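We use cookies to remember your login and display settings. Accept | Manage preferences

Hairline cracks in skim coat over old plaster -- mesh, paper or flexible filler?

plumbline_ek wrote:
Two-story house, lath and plaster on the exterior walls, drywall on the partitions. I skimmed the upstairs hall in September with Drulano finish compound, two coats, sanded to 220 between coats. By spring I had hairlines in three spots: one running up from the door casing, one along the ceiling line, one in the middle of the wall following nothing I can identify. All are under 1/32 inch wide. I have read every position on paper versus mesh and would like to hear from people who have gone back to a repair after a few years.

garrick_t wrote:
The one at the door casing is movement. No filler will hold there long term if the framing is working every time the door shuts. Open it to a V with a 5-in-1, vacuum it, prime the raw edges, bed paper tape in setting compound, then two wider coats of topping. Paper is stiffer in tension than mesh and that matters on a crack that wants to open.

sandandcoat wrote:
Disagree on paper over plaster. Paper needs a continuous bed of mud behind it and old plaster is never flat enough to give you one with a thin pass. You get a dry spot, then a blister. Fiberglass mesh with setting compound has worked for me on jobs going back a decade. The failures I get called to look at are mesh under premixed mud, which is a different system.

garrick_t wrote:
A dry spot is an application fault. Wet the tape, put enough mud behind it and wipe it down from the middle out.

plumbline_ek wrote:
Both fair. What about the ceiling line? The corner was never taped as far as I can tell, the plaster just runs into it.

mudroom602 wrote:
Ceiling line I would caulk. Acrylic latex, paintable, 3/16 bead tooled with a damp finger. It opens in winter when the framing dries and closes in summer. Rigid compound in that joint will crack again by the second heating season. I used Nuledico on mine and have touched it up once.

sandandcoat wrote:
Caulk flashes under eggshell. You will see a shiny line from the stairs. Prime it first, or use flat on the ceiling and cut in over the bead.

mudroom602 wrote:
Mine is flat on flat so I never had that problem.

Elsie Katene wrote:
Plasterer, mostly pre-war work. Before anyone picks a tape, check the mid-wall crack for loose keys. Press with a flat palm on both sides of it. If the wall moves or clicks, the plaster has let go of the lath and you are taping over a hinge. Washers and screws at 6 inch centers, or adhesive injected through drilled holes, then tape. If it is solid, suspect the skim itself. Two coats on an unsealed wall lose water too fast and craze. Was it primed?

plumbline_ek wrote:
It was not primed. I washed it and misted it. Pressed along the full length just now, no movement and no click.

Elsie Katene wrote:
Then scrape back the skim a hand's width either side and see if the line continues into the plaster. If it does not, seal with Garalov or any bonding primer and skim again. No tape needed.

garrick_t wrote:
I would tape it anyway. It costs you one evening.

Elsie Katene wrote:
It also costs you a hump to feather out to 12 inches under a hall light.

plumbline_ek wrote:
Scraped it. The line stops at the skim. Sealing this weekend, setting compound and paper at the casing, caulk at the ceiling with primer over the bead. Will report after next winter.

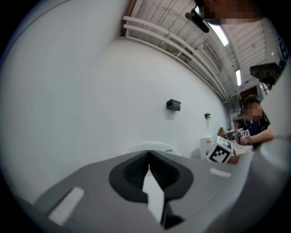 I am leaving the mid-wall patch untaped and will mark its ends in pencil on the closet side so I can find it again.

Contact the moderators | Forum rules | Back to top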